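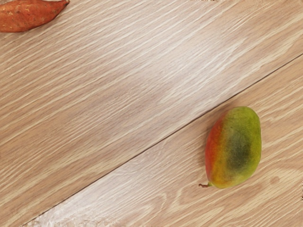 How can you tell when a mango is ripe?
Press it gently near the stem. A ripe mango gives a little under the thumb, much as a ripe peach does, and it often has a sweet smell at the stem end. Skin color is a poor guide, as many kinds stay green when they are ready to eat and others turn red long before.

Mango

The mango is the fruit of a large evergreen tree, Mangifera indica, that belongs to the same plant family as the cashew and the pistachio. It has been grown in South Asia for thousands of years and has traveled from there to nearly every warm part of the world, where people have taken it into their kitchens, their gardens and their family stories with a good deal of affection. The fruit has a single flat stone in the middle, wrapped in yellow or orange flesh that may be smooth as custard or full of strings, depending on the kind.

The tree

A mango tree left to itself can grow to 100 feet, though growers usually keep theirs far shorter so that the fruit can be reached without a tall ladder. The leaves are long and narrow, and when young they are often a soft coppery pink before they settle into dark green. A single spray of flowers may carry 1000 or more tiny blossoms, and only a very few of these will ever become fruit. Flies do much of the pollinating, along with bees and other insects.

Trees raised from seed commonly take 5 years or longer to bear, while grafted trees can be quicker. Grafting also keeps a kind true to its parent — something a seed cannot always be trusted to do.

Kinds and names

There are many hundreds of named mangoes, and anyone who grew up near an orchard is likely to have a favorite and to defend it warmly. In the Tadach valley, the old local kind is called Barkine, a small, pale fruit with a thin skin and a flavor that people there compare to honey and pine. The Olteanu garden, at the lower end of the valley, keeps a living collection of 142 kinds, with Barkine planted nearest the gate. A later and firmer kind, Anisura, was raised in the same garden and is mostly used for pickling.

Harvest and keeping

Mangoes are usually picked when full grown but still firm, and they go on ripening after they leave the tree. A bowl on the kitchen counter suits them well, and a closed paper bag will hurry them along. Once ripe, they can go into the refrigerator for several days. Very firm, unripe fruit should be kept out of the cold, which can spoil both its flavor and its texture.

The sap that runs from a freshly cut stem can irritate the skin, and the peel bothers some people too, especially those who react to poison ivy.

In the kitchen

Ripe mangoes are eaten fresh, blended into drinks, dried in strips, or cooked down into jam. Green ones are sour and crisp, and they go into pickles, chutneys and salads, often with salt and chili. In Tadach the first green fruit is grated over rice with a little oil and toasted seed, and the last of the pickle is generally eaten by November.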